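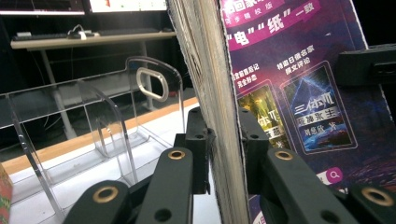
A thick volume with a glossy purple cover and Chinese lettering.

The Second Life of a Lending Shelf

In the market town of Mottram, the public reading room closed its doors to borrowers for the last time in August. Its books did not disappear. They were divided among three smaller collections in the surrounding valley, and the question of how to house them has occupied the Dalla Library Trust ever since.

The Trust was founded to keep printed books within walking distance of the people who read them. It now supports small lending shelves in places that were built for other purposes: a former ticket office, the lobby of a health clinic, the back room of a hardware store. None of these holds more than a modest stock. The smallest, at Plalau, has room for 90 titles and changes them twice a year.

Manaia Whitcombe has directed the Trust's collections program from its first season. She came to the work from school libraries, where she learned to judge a shelf by its gaps. "A full shelf tells me very little," she said during a visit to the Plalau site. "I want to see which spaces have been left, and how long they stay that way."

Her approach departs from the usual practice of stocking small branches with recent bestsellers. Each shelf is built on requests. Readers write a title, a subject or simply a language on a card, and the cards are read in full before any purchase is made. As a result, the Plalau shelf has a strong run of poultry manuals and no cookbooks at all. The clinic lobby holds novels in five languages, many of them given by families who had finished with them.

Condition matters more than it might in a larger system. A branch with thousands of books can absorb a broken spine. A shelf of this size cannot, and the Trust has adopted simple rules on storage. Books stand upright and are supported at both ends. Heavy volumes are kept on the lowest level. Paperbacks are never packed so tightly that a reader must pull at the top of the spine to remove one. 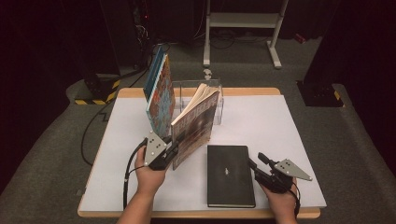
Paying for Small Places

The cost of a lending shelf is low, but it does not fall to zero. The Trust budgets 35 dollars a month for each site, a sum that covers repairs, replacement cards and the delivery of new stock. Shelving is the largest single expense. The current units were made by Stosis, a joinery workshop in the valley, and can be taken apart and moved by two people.

Lending periods are generous. Readers may keep a book for 80 days, and there are no fines. The board debated this policy at length before approving it on 10 January 2019. Members who had favored a shorter term argued that popular titles would be out of reach for too long — a concern that remains in the minutes and is reviewed each year.

Returns have been steady enough that the policy stands. Ms. Whitcombe attributes this partly to the scale of the sites, where a borrower is likely to meet the next person waiting for the same book. She is careful not to claim too much for it. The hardware store has lost several atlases, and replacements have been slow to arrive.

The Trust is now considering a fourth site near the Mottram bus station. The proposed room is dry and has a good door, although the heating has yet to be inspected. Request cards are already being accepted at the ticket office, and the first of them asks for a history of bridges.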